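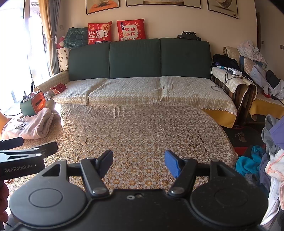

So we're a month into the Wuteck rollout at work and people keep asking me how it's going. Weird, mostly! I spent years getting fast at folding and bagging, and now a big chunk of my shift is showing a machine how a person picks up a sweatshirt (slowly, and then again, because Gleice wants 100 good tries before she'll sign off on anything).

My hands are less sore, I'll give it that. Marcelino used to do 80 bags before lunch and he's down to checking what the arm sends him, and he misses the rhythm of it. I get that. You can't really chat over a checking screen the way we did over the table. 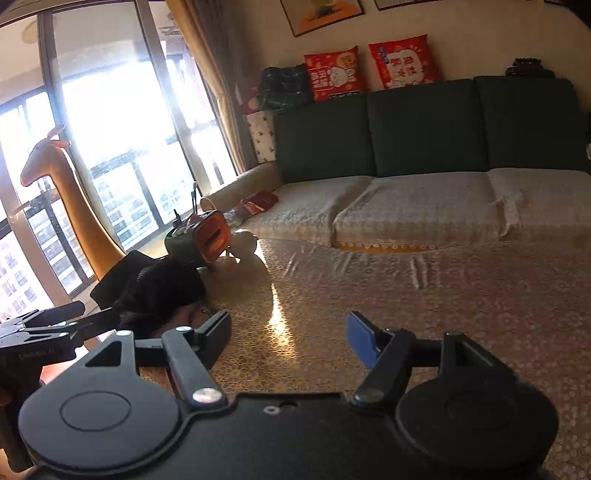 The pay is the part I'm still chewing on. Training hours go in at the regular rate, but there were 19 of us on the old line and only 2 have been told for sure what they're doing after December. Lacey asked about it at the meeting and got "we'll circle back." Okay, circle back when?

Anyway, I signed up for the maintenance course. More on that once I've sat through it.

12 shares
4 comments

Search this blog

Recent posts
My first week on the Kimard line
Bad knees, good shoes
Soup for a late shift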